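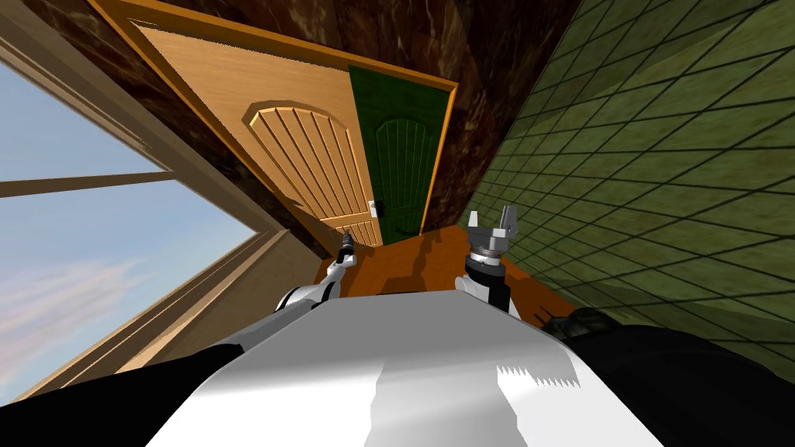
**Gelel sim kit, door pack - review after a month of daily use**

Short version: good kit, bad defaults, decent support. 3.5 out of 5 from me. Long version follows, typed between runs so excuse the mess.

What I use it for. We keep one two-arm cell going at Villalobos and every change to it gets tried in sim first. Doors mostly. Lever handles, the approach, the pull, getting the base through without clipping the trim. The Gelel kit gives you the robot model, a stack of rooms, and a bench tool for checking the setup before you burn an evening on a bad config.

**Install**

Fine. Took one coffee. The license server wanted a restart, then it behaved. Docs say to import the robot first and the room second - do it in that order, the other way round drops the base into the floor and you get to watch it vibrate.

**Camera setup**

Biggest complaint. Mount rotation is entered in a different order than the one our cell uses, and teh panel doesn't label it. So you type in your numbers, hit apply, and the whole room leans. Leandro Llorente on our side wrote a small converter and we haven't touched the panel since. Save the mount as a preset once you have one you like. Presets survive updates. Raw values don't, learned that in March.

**Arms and grippers**

Much better. The two arms load as separate chains, you can swap a gripper on one without re-homing the other. Worth knowing if your cell isn't symmetric:

- plain parallel gripper, thin fingers: worked out of the box, no complaints
- claw type with the ring flange: check the tool offset by hand, mine was off by 6 mm along the wrist
- finger friction is set way too high by default. A lever handle sticks to the fingers like glue and your pull looks great for no good reason. I run it at 70 percent of default

Home pose is fine for me. Both arms up and forward, toward the door. You do want to add a soft limit on the left elbow before turning on the planner or it folds the arm back toward the torso now and then.

**Rooms**

Nice looking, maybe too nice. Wood grain doors, marble, tile, sky in the window. Materials randomize if you let them and some combos are ugly as sin, dark marble next to olive tile, who cares, the detector has to cope with it anyway. The arched panels with the grooves are good for that, lots of vertical edges that aren't the edge of the door. Handle geometry is decent - small lever, backplate, turns about the right axis. Hinge damping is one number for all doors in a room. I'd like it per door.

Shadows: low quality setting gives you sawtooth edges on white parts of the robot. Looks bad, and it confused our self-filter until I bumped the shadow map one step up. Costs a bit of speed. Leave it up.

**Upkeep**

The part most reviews skip. My routine:

1. Clear the collision cache every 400 resets. Past that contact gets mushy.
2. Re-run the joint check after any gripper swap. Takes around 3 minutes.
3. Diff the config against the real cell before copying anything over. Joint limits especially. The kit rounds them when it saves, dont ask me why.
4. Keep a copy of the last build that worked. The updater overwrites it.

Had one real breakage. Right wrist started drifting while idle, slow roll, no command going to it. Spent a morning on the controller gains, waste of time. Was a leftover constraint from a deleted gripper, still in the file. Opened it in a text editor, removed the block, reloaded, joint check passed. Support confirmed it the same afternoon and it's fixed in the current build I'm told. Haven't re-tested.

**Compared to**

Tried Besine before this. Faster, uglier, contact model not good enough for handles. Inerel has the better camera panel by a mile but only one arm per robot unless you pay for the big tier.

**Buy it?**

If you're doing doors with two arms, yes. Tabletop picking only, get something cheaper. Will update this once the per-door damping shows up - ticket's open.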